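Support > Fan Club Site > Tickets > Preview stream drops out

November, 16:40 / Åsmund Åberg

Members say the Jolta interview preview stops at 2 mins, right before she's asked about the baby. 215 complaints so far, most from Hamar. Full episode page loads fine. Cleared the cache, no change.
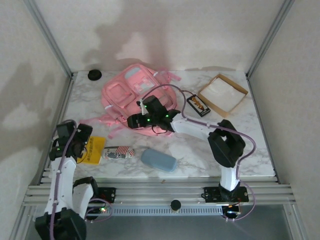 Pink backpack, white marbled tabletop.

17:25. Found it. Clip was saved with the old Namdale player, which has a limit of 2000 viewers at once. Moved it to the new one, got to the end twice on my phone. Štěpánek still gets error 440 on his tablet, asked him to log out and in agian.

Also pls fix headline, says she's "confirmed" the tour. She hasnt, only the pregnancy. Leaving open till Štěpánek replies.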